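Flamivum Digital Kitchen Scale: Review After a Year of Bread

Reviewed by Jintana Suksawat

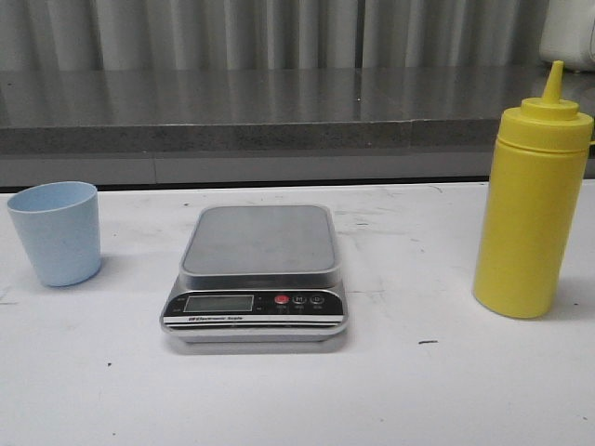
I bought the Flamivum because my old scale had started giving me a different weight every time I set the same bag of flour on it. I bake two loaves most weekends and make yogurt during the week, so it gets used a lot.

Accuracy first. I checked it against a set of calibration weights I borrowed from work. At the heavy end it was right on. With very small amounts it's less reliable. If you sprinkle yeast in slowly, the display can sit at zero and then jump to 2 grams. I now weigh yeast in a separate dish and put the whole dish on at once, which fixes most of it. If you measure a lot of spices or espresso, get a pocket scale as well.

The tare button works quickly and hasn't stuck. For my usual sandwich loaf I put the bowl on, zero it, pour in 475 grams of flour, zero again and add the water. I used to do this with cups and the dough was never the same from one week to the next.

My main complaint is the auto shutoff. It turns itself off too soon, and when it does you lose the tare. If the phone rings while you're halfway through a recipe, you have to work out where you were. The Enidel scale my sister has stays on much longer, but it's thicker and doesn't fit in her drawer – mine slides in next to the baking sheets.

Big mixing bowls hide the display. I set a small upturned dish under the bowl and zero that out too. A pull-out display would be better, and the Tudau has one, though it costs a good deal more.

Cleaning is easy enough. Flour gets into the gap around the buttons and I go after it with a dry toothbrush. Don't run it under the tap.

Batteries lasted roughly 7 months. The low battery warning shows up only a day or so before it quits, so keep spares around.

I'd buy it again for bread and everyday cooking. I'm trying the Bhutto model in April and will add a note to this page once I've used it for a few bakes.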